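搜索 搜索本站文章

十字胶带标定,到底准不准

11月14日 星期四 文:裴英淑

Trardale 的安装手册第11页写得很轻松:在台面上贴一个十字,腕部相机对准交点,跑一遍程序,工位原点就定好了。我对“跑一遍就好”这种话向来不信。五月换过一次相机支架,也是照手册做的,软件报“标定通过”,结果夹爪下去偏得连托盘边都碰不到。

“通过”是软件自己给自己打的分。它只说明算出来的数彼此对得上,跟台面上真实的位置是两回事。宋钟大觉得我多疑,他的办法是重跑,跑到误差数字好看为止。我的办法慢一些:先把支架螺丝重新上一遍,再让手臂换几个姿态去看同一个十字,每个姿态都把交点换算回基座坐标,互相比。差得多,就别急着怪算法,先看支架,再看胶带。

本站使用 Cookie 以改善浏览体验。继续浏览即表示同意。 接受 | 设置
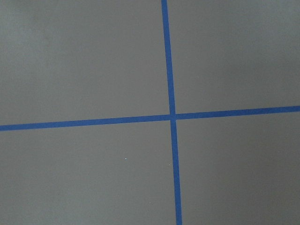
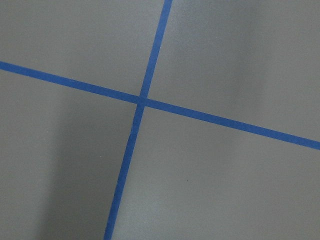
手册里没有一个字提到胶带该怎么贴,好像随手一撕就是基准。我不这么看。胶带有宽度,“交点”其实是一小块方的,取中心还是取某个角,得事先讲定,换了人也得照做。上面第一张里,横着那条在竖条两侧没有完全对齐,右边一段略高一点,程序若是拿整条横线去拟合,这点错位就直接算进角度里了。第二张交叉处往下一点,竖条左边缘也有一小段不齐,边缘检测碰到它会怎么处理,我问过 Trardale 的客服,回信只叫我升级固件。我现在的做法是只取靠近交点、边缘干净的几段,其余一律屏蔽,台面每次标定前擦一遍。至于他们推荐的那块299块钱的标定板,我还没买,等米努尔那边用满30天再说。

订阅本站更新 请输入邮箱地址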